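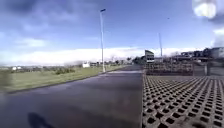 Automated path inspection at Trusevholm

Automated path inspection at Trusevholm refers to the use of a ground robot for the routine survey of paved and unpaved routes on the Trusevholm estate. The work had earlier been done entirely on foot by the grounds department. The robot was brought into regular service on 2019-05-11, following a trial on the Markwood section. The system is supplied and maintained by Nestico, and its records are kept in the grounds office at Dufour House.

Background

Trusevholm maintains 32 inspection routes. They include asphalt paths with concrete grid paving alongside, gravel tracks between mown fields, and service roads along the perimeter. Under the older procedure, each route was walked by a member of the grounds department, who noted surface damage, drainage faults, overgrown edges and lighting defects on a paper form. Forms were copied into the maintenance register at the end of the week. A review by the department found that entries varied widely from one inspector to another, and that gravel routes were often postponed in favor of routes nearer the buildings.

Operation

The robot follows a stored route at walking pace and records the surface ahead of it. Recordings are transferred to the grounds office, where software marks places that differ from the previous pass. Each mark is reviewed by a route reviewer, who accepts it, rejects it or requests a visit. No repair is ordered without this review.

On asphalt, most accepted marks concern cracking and damage along the curb. On grid paving they concern lifted blocks and openings that have lost their fill. Low sun and strong shadows, including the shadow of the robot itself, were a frequent cause of rejected marks during the trial. In its first full season the system produced 2,047 marks, of which about 600 led to a work order.

Gravel routes

Unpaved tracks are treated as a separate class. Standing water may spread across much of a track and hide the depth of the hollow beneath it, and the recordings alone are not considered enough to judge whether the base has failed. Reviewers are therefore required to request a visit wherever a puddle covers more than half the width. Loose stone at the margins is recorded but is not marked unless it has moved onto the grass.

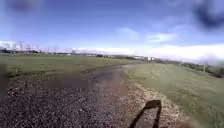
Effects on staff

The number of posts in the grounds department was not changed. The content of the work was. Walking inspections fell by 200 hours over the first season, and most of that time was moved to drainage and resurfacing work, which had been carried out largely by outside contractors. Two inspectors were retrained as route reviewers and now spend part of each day at a screen.

Lesia Hnatiuk, who headed the department during the change, wrote in her report on the first season that the repair crews had gained from earlier notice of defects, while the reviewers had lost regular contact with the ground. Several staff members stated that they had become less certain in judging soft surfaces by foot. In response, the department introduced a rotation under which every reviewer walks at least one gravel route each month.

Objections were also raised about the recording of employees at work. Under the rules adopted in May, recordings in which a staff member can be recognized are deleted after review and may not be used to assess performance or attendance.

Limitations

The robot is not used on steps, on steep banks or in snow. Lighting defects are still reported by hand, as routes are run only in daylight. The perimeter fence is inspected on foot.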